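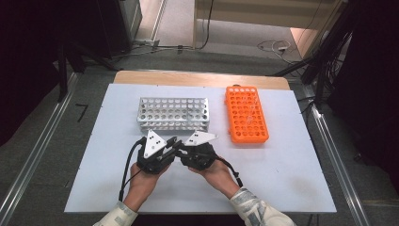

Chapter 3
Choosing a Kit: Hand-Held Grippers and the Laboratory Bench

By the time you reach this chapter you have read a good deal about robot arms, and you may be wondering when we are going to buy something. Well, now is the time! We are going to go shopping together, slowly and with our reading glasses on, and the thing we are shopping for is a hand-held gripper kit, the kind a person holds in each hand and uses to show a job the way an arm might later do it.

I have chosen laboratory racks as our running job. The picture that opens the chapter has two of them on a white board, a silver metal one with round holes and an orange plastic one, both empty, with a person's hands bringing a pair of black grippers to the work. It is a humble sort of task, and I am very fond of it. Racks are cheap, they turn up in every teaching lab, and they are surprisingly fussy about how you take hold of them (more on that in a moment). If a kit can be used comfortably to pick up a rack, turn it and set it down square, you have learned a great deal about the kit.

The kit we follow through the chapter is the Firkholm Pair. We will set it beside the Oltilau, which costs less and does less, and near the end we will look at Disutitz, a rental service that will send you a kit for the term and take it back afterward. I should say that I have taught with the Firkholm for 24 months and have grown used to its ways, so where I sound too forgiving, please be strict on my behalf.

What a buyer is really asking

Sales pages love to talk about grip force. It matters, of course, but my students have seldom complained about grip force. They complain about sore thumbs, and about cables that catch on a sleeve, and about fingers that hide the very thing they are trying to pick up. When Inès Chevalier ran the bench trials for this book, she asked each student to move a rack 100 times over an afternoon and to write down a word or two whenever something annoyed them. Those notes shaped the chapter more than any data sheet did.

So we will begin with the hand and work outward. How does the gripper sit in your palm after an hour? Does the cable leave it in a direction that suits your wrist? Look again at the opening picture and you will see one cable looping down on the left and the other curving past the right wrist — a small thing, and yet the route a cable takes is something you will live with every day you own the kit.

Next come the fingers. A broad, flat finger plate gives you plenty of surface against the side of a rack, and it is kind to beginners. A narrow one slips between neighbors more easily. Most sellers let you change the plates, and you should ask what a spare set costs before you order, and how many screws stand between you and the swap. Florian Fleury, who kept our repair log, would like me to add that you should also ask whether those screws are an ordinary size.

Last comes everything the seller leaves off the front page: how long the warranty runs (12 months for the Firkholm), who answers the phone, and whether the recordings you make can be opened in some other company's software. The Rolland case study in Section 3.4 is a rather sad story about that last point, and I hope you will read it before you sign anything.

Before you read on

Find a rack, or a muffin tin if you have no rack, and put it on a table. Pick it up by its short ends, then by its long sides, then with only a thumb and one finger of each hand. Notice which way your wrists wanted to turn, and when you had to lean over to see. Write it down in plain words and keep the page handy, for we will use it in Section 3.1 to draw up your own list of wants — and I would much rather you met the catalogs with that list in your hand than without it.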